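Bins, boxes and one very heavy afternoon

2023-08-30

So I finally did the back shelves. If you've been reading for any length of time you know I've been threatening to do the back shelves for ages, and every month I'd write "back shelves!!" on my list and then go make etched bookmarks instead, which is much more fun and makes a bigger mess (which then goes on the back shelves).

For anyone new, I make small metal things and mail them to people. Bookmarks, plant tags, house numbers, the occasional sundial when somebody asks nicely. I do it in a rented unit at Prasholm, the old creamery building with the terrible parking, and I share the storage area with two other small businesses. We each have our own stretch of steel shelving and we all use the same blue plastic bins, so you can guess how that goes. I lost a bag of rivets for most of last November and found it in with someone else's candle wicks.

The shelves came with the unit. I complained about them when I moved in, because I had my heart set on wood, something warm and a little scruffy, but I've come around. Steel wipes down with a damp rag. It doesn't sag under a full bin of brass scrap. It does show every single smudge, and I've decided that's fine since I'm the one who has to look at it. I also stopped lining the shelves with that rubbery mesh stuff, which seemed like a great idea until everything stuck to it and I couldn't slide a box out without the whole liner coming along for the ride.

The bins I can't take any credit for. Prelero, the restaurant supply place that closed down over on the canal side, was selling off everything in the building and I got a carload for 30 dollars. They're tougher than they look! I dropped one full of hinges down the stairs and the only thing that suffered was my shin. They stack, they nest when they're empty, and if you push them back under the shelf above they turn into a sort of drawer, which I prefer to a stack for anything I touch more than once a week.

Big boxes go up top on the steel, bins go underneath. That was the whole plan. I'd love to tell you there was a color-coded chart but there was a sticky note, and it fell off.

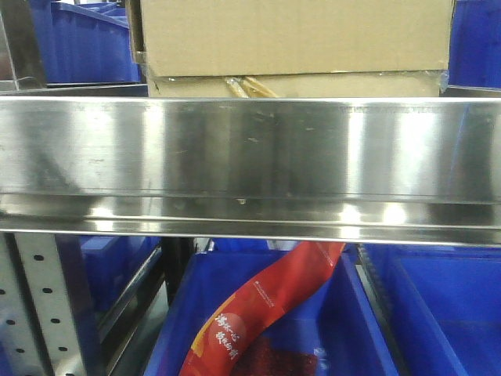

What do you do about long packages that don't fit flat in a bin?

Let them lie corner to corner with one end propped up. A long package takes the diagonal of a bin much better than the straight side, and as long as nothing heavy gets set on top of it, it will keep perfectly well that way until you need it. If it's something that bends, store it on its own flat shelf instead.

Anyway, that one comes up in my messages more than anything else about storage, so now it's written down.

Back to the afternoon. I started by pulling everything out, which everyone tells you to do and which is terrible advice if you have a small floor. By lunchtime I had a path from the door to the kettle and no path to anything else. Next time I'm doing it one shelf at a time, and I'd tell you to do the same. Take out one shelf's worth, wipe, put back what belongs, and only then start on the next. You don't get the big dramatic before-and-after but you do get to have tea.

The worst of it was the cardboard. I keep cardboard like other people keep yarn. Every box that comes in, I look at it and think, well, that's a perfectly good box, and up it goes. I had flattened boxes behind other flattened boxes. I had a box of boxes! I counted up my unused mailers because I was about to order more, and I had 185 of them, all in the size I use least. The size I do use, three left. I did order more of that one, in case you were worried.

My new rule is that a box gets to stay if I can say which product goes in it. "Something, someday" isn't a product. That got rid of most of the pile and I broke it all down on the bench with the good knife. Then I kept back the thickest, flattest bits for padding, because I really can't help myself, and because they're good padding. Sheet metal wants something stiff behind it. Bubble wrap on its own looks after the surface but it won't do a thing for a corner, and a bent corner is how you end up refunding somebody for a house number.

This is how I pack sheet and plate these days, after a fair amount of trial and a painful amount of error:

Wipe it first. Fingerprints on copper go from invisible to extremely visible somewhere in the mail, I swear. I use a lint-free cloth and then I don't touch the face again.

Tissue over the shiny side. Not newspaper, the ink comes off.

Cardboard on both sides, cut bigger than the metal by a thumb's width all the way around. The extra is what takes the knock when the parcel gets dropped on its edge, and it will get dropped on its edge.

Tape the cardboard to the cardboard and never to the metal. I learned that from a batch of Leka sheet I'd taped straight across the front. Getting the gum off took longer than the etching had.

Stand it upright in the box if the box is deep enough, with slabs of something stiff on either side so it can't slide around. I used to lay everything flat and the bottom piece always looked like it had been through something.
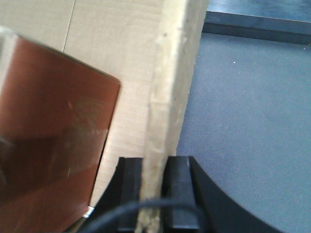
Copper color against plain tan cardboard, a combination I never get tired of.

I do love that color. I know it's going to go dull and brown the minute I turn my back, and people write to me asking how to stop that, and I always say please don't stop it, it's the best part! But fresh and shiny is pretty great too – I end up tilting whatever piece I'm holding back and forth to watch the light move over it, and then it's twenty minutes later and I haven't packed anything.

A few other odds and ends while I'm thinking about shelves.

The wall unit above the sink is going. It's a Bridix one, the kind with the little plastic pegs, and one of the pegs has been replaced by a pencil for so long that I'd forgotten it was a pencil. I'm not replacing it with anything. I'd like to see that wall for a while.

Labels go on the short end of the bin, at the top. I had them on the long side and had to pull every bin halfway out to read it. Masking tape and a fat marker, nothing fancy. I tried the label maker but the tape peels off that kind of plastic in a day or two and then you find it on your sock.

Small hardware gets its own lidded tubs inside the bins now. I own something like 2000 jump rings (bulk order, a moment of weakness, free shipping) and when the old bag split they went into every other thing on that shelf. I'm still finding them. If you bought a plant tag from me lately and there was a tiny ring rattling around in the envelope, congratulations, that's yours.

And I did find some treasures. My good center punch, which I'd already replaced. A tin of beeswax polish, the proper stuff, still soft. A stack of enamel test tiles from when I thought I was going to be an enamel person. I've put those in a bin marked "maybe" and I've told myself it's the only maybe bin I get.

The shop update is next. House numbers are back, in the narrow style only for now, and I've got the fern bookmarks drying – well, the lacquer's drying – so those should be up as soon as I've taken some decent photos. The round sundials will have to wait until I find a box that fits them. I'm pretty sure I recycled the right one.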